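How to Make a Layout Sheet for a Small Parts Kit

October 3, 2021

If you have ever opened a kit, tipped the bag out and spent the next half hour hunting for one little piece under the couch, then this page is for you. I have put together more small kits than I care to admit, and the best habit I ever picked up was making a layout sheet first. It's a big sheet of paper with the outline of every part drawn or printed on it, and you set each part on its own outline before you start building. It takes a bit of time up front (an evening, if you're fussy like me), but you'll use the same sheet again every time you take the thing apart.

I first made one for the Merkavlow, a little rolling model with plates, blocks and wheels that all look alike until you try to fit them together. The second was for a Fagundes kit I was putting together as a gift, and by then I had worked out most of what follows.

What you'll need

A large sheet of heavy white paper or thin card
A pencil and a fine black marker
Removable tape
A ruler
A shallow tray or two
Your kit, with its instructions

Step 1: Clear and cover the table

Give yourself more table than you think you need. I like a dark surface with no shine to it, and if yours is glossy, an old tablecloth pulled tight will do very well. White paper stands out nicely against it, and any part that strays off the sheet is easy to find. Wipe the table down first, please. I once taped a sheet over toast crumbs and every one of my outlines came out with a bump in it.

Step 2: Sort before you draw

Put like with like in your trays: plates together, blocks together, wheels and washers together. Don't worry about the order of the build yet. Check everything against the parts list now, while it's all in one place, and if something is missing, write to the seller before you go any further. Skerkico sent me a replacement plate without any fuss, though I did have to wait until May for it.

Step 3: Lay out and trace

Start with the biggest parts and put them toward the middle of the sheet. Leave a finger's width between them, and more if the parts are tall. Trace in pencil, keeping the point upright and close to the edge. When you like the arrangement, go over your lines with the marker and let it dry well before anything goes back on top. If you'd rather print your outlines, lay the parts on a flatbed scanner, scan at 400 dots per inch and print at full size with any "fit to page" setting turned off. Check one outline against its real part before you print the rest, because printers love to shrink things.
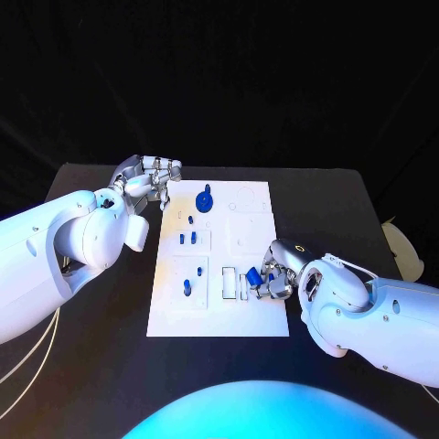
Color matters more than I expected when I started. My first sheet was for a gray kit on gray card, and I got quite cross with it. Blue parts on a white sheet, the way they are on this one, are so much kinder to tired eyes! White plates on white paper are the tricky ones, and they need a good firm outline all the way around. If yours still seem to vanish, shade the inside of the outline lightly with pencil. Leave the blue ones alone.

Step 4: Label the outlines

Write the part number inside each outline, small and near the middle, so the part covers it when it's in place. An empty spot then shows you its number, and you know just what to look for. For parts that have a right way up, add a small arrow. Matching pairs can share a number, with L and R after it for left and right.

Step 5: Place the parts, one at a time

Work from the far side of the sheet toward you, so your sleeves aren't dragging over what you've already set down. Lower each part straight down onto its outline and let go before you move your hand away. Blocks are easy. Round parts need a little more patience.
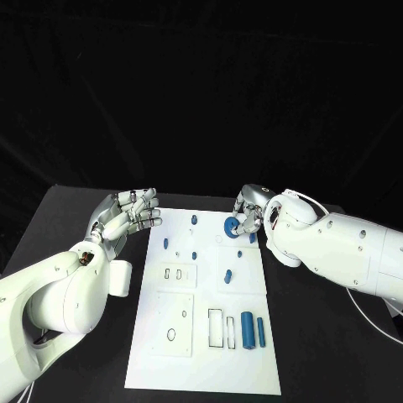 Wustis

Pick up a wheel or a washer by its rim, the way the blue disc with the hole in the middle is held between the fingertips here, and bring it over its spot while it's still upright. Then tip it down flat. If you drop it on its edge it will roll, and it will roll toward the floor. For very small washers I put a tiny loop of removable tape on the outline first.

Step 6: Build from the sheet

Take only what the current step calls for and leave the rest where it is. If you have to stop partway, lay a second sheet of card over the top and weigh down the corners. When the model comes apart again, put the parts back on their outlines before they go in the bag, and roll the sheet up loosely. Folding leaves a crease, and small parts slide right into it.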